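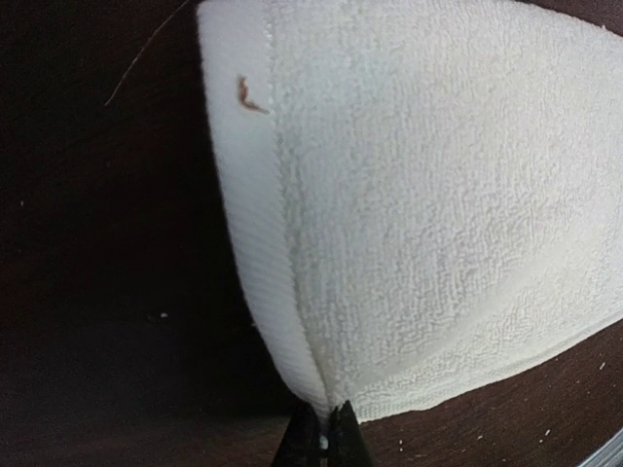
Folding White Terry Towels for a Basket or Shelf

These steps are for a plain terry towel with a woven hem band at the end. You need a clear tabletop longer than the towel.

Before you start

Let the towel cool after the dryer. Shake it hard, holding it by the corners, so the loops stand up. Find the hem band, the flat ribbed strip without loops. It shrinks more than the pile and is usually what makes a finished fold look crooked, so pull it straight between your hands.

Laying it out

Put the towel down as a rectangle with one short end facing you. Smooth it from the middle toward the edges with your palms. Small wrinkles can stay. If the towel has an embroidered logo, like the small blue one near the lower right on this towel, decide now whether you want it to show.
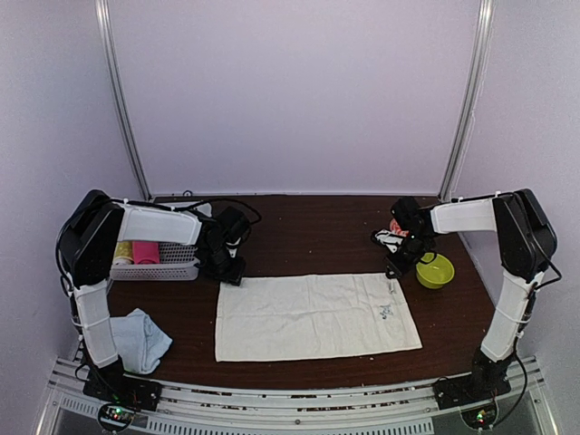 The fold

1. Take the two far corners and bring them down to the near ones.
2. Line up the hem bands and press along the crease.
3. Fold the left third over the middle, then the right third over that.
4. Fold once more for a basket. Leave it as is for a deep shelf.

To keep the logo outside, turn the towel face down before step 1.

Stacking

Set the towels with the rounded fold to the front. Stop at 4 in a stack.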